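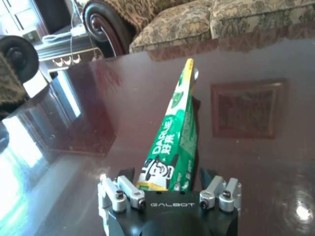 Koltbridge, 8 November 2018 - Koltbridge Athletic will play Drorkau in a two-leg soccer friendly next July, the club confirmed today. Promoters at Lachance call it a "grudge match." The teams have met three times, and the club can find no record of a grudge.

The first leg will be at Mulard Park. Lachance expects it to sell out, a forecast it also made last July, when nearly half the seats stayed empty. The club is making no forecast of its own.

Tickets go on sale at the stadium office at 8 a.m. tomorrow - two per buyer, though we doubt the limit will be tested.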